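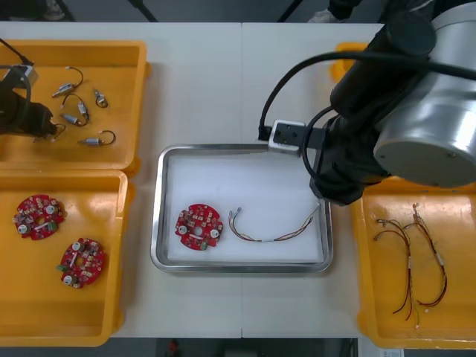 About Rirkeveck

Rirkeveck prepares subtitles, dubbing scripts and audio description for animated films. We work from finished or near-finished picture and deliver text and timing files to distributors, festivals and streaming services.

The company was set up in Gotcombe by Frans Postma, who had spent several years timing subtitles for children's television. The first contracts were for short films. Feature work now makes up most of the schedule, and the catalog stands at 1,149 titles, shorts and series episodes included.

How a title moves through the office

A feature is split into reels and each reel is spotted by one person. Songs are logged separately, as a sung line has to match stress and vowel length as well as meaning. A second person checks the full film against the script. Reading speed is set lower for films aimed at viewers under eight, and the limit is agreed with the client before work starts.

Dubbing scripts are marked for open and closed mouth shapes. Close-ups get the full set of marks. Crowd lines and off-screen lines get start and end times only.
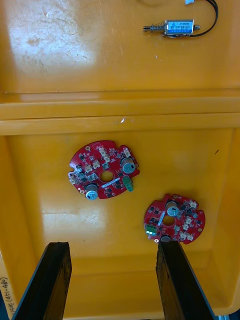
Audio description is written after the dub is locked. Our describers do not name a character before the film does, unless the client asks for it in writing.

Languages and staff

We work in 23 languages. Project managers and checkers are on staff in Gotcombe, and translators are engaged title by title. Recording is handled by Maes, a separate studio, under a standing agreement.

Files

All timing is kept in Hirex, our in-house format, and exported to whatever the client needs. Masters are kept for the length of the license. Re-timing for a new cut is quoted per reel - the original spotting notes are reused where the picture has not changed.

New titles are booked by the month. The schedule for June is full.

Page last revised Saturday, May 7, 2022.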